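Well, the trail is open again, and what a happy Monday it was! The new loop at Saltisness runs 5 miles, past the old Cullero orchard and down to the creek, and around 14 of us made it the whole way before lunch (with plenty of stops to chat). 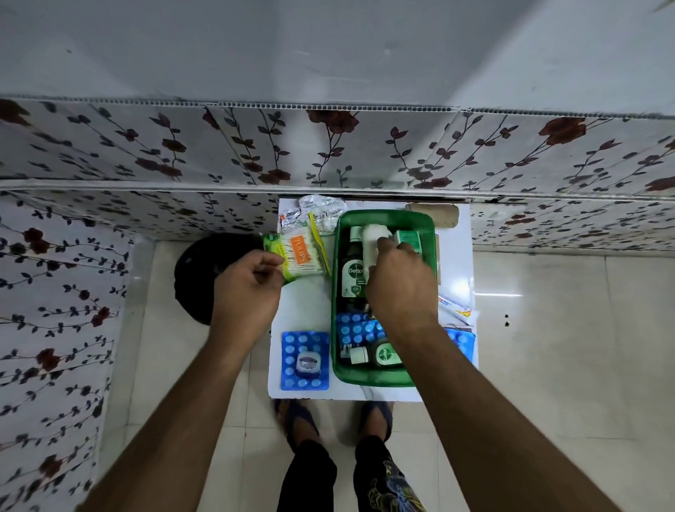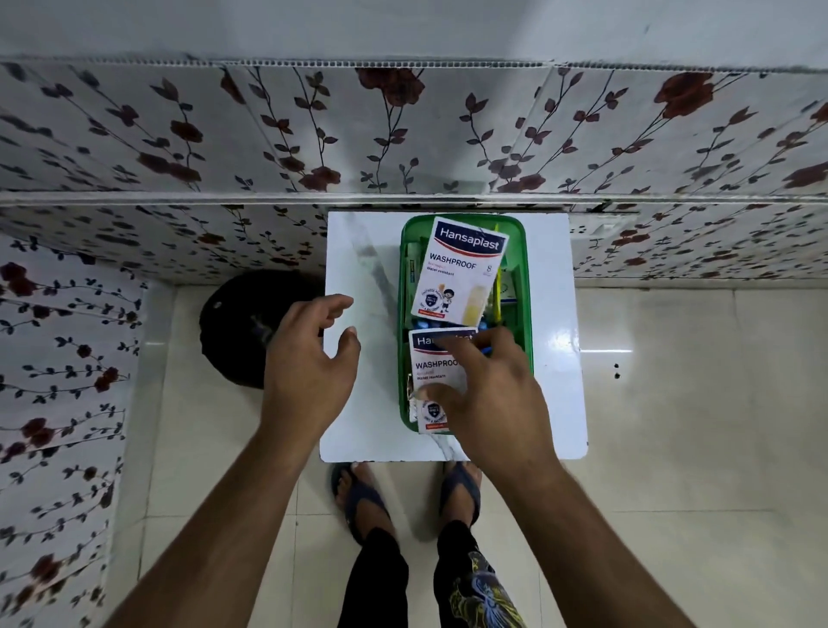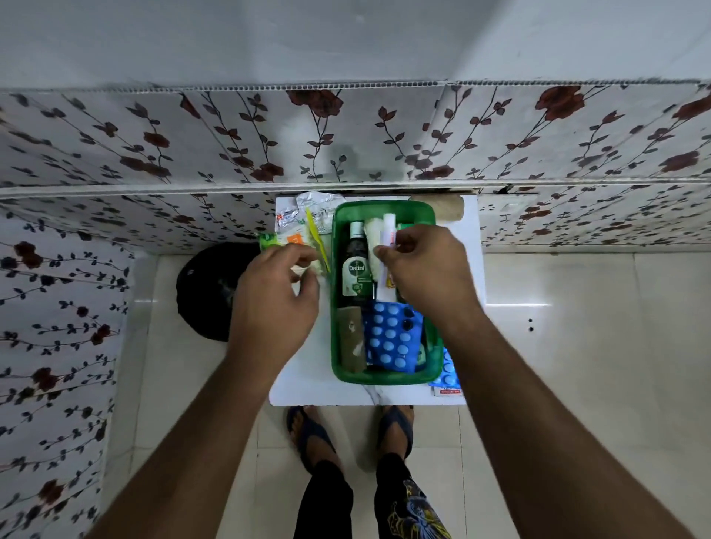
First-aid supplies in the green basket
Brarko Walking Club, Trails and Outings

Our next walk is in October, starting from the Mbwambo parking lot at 9 a.m. Bring water, good shoes and a friend, and do dress warmly, as it gets breezy up on the ridge.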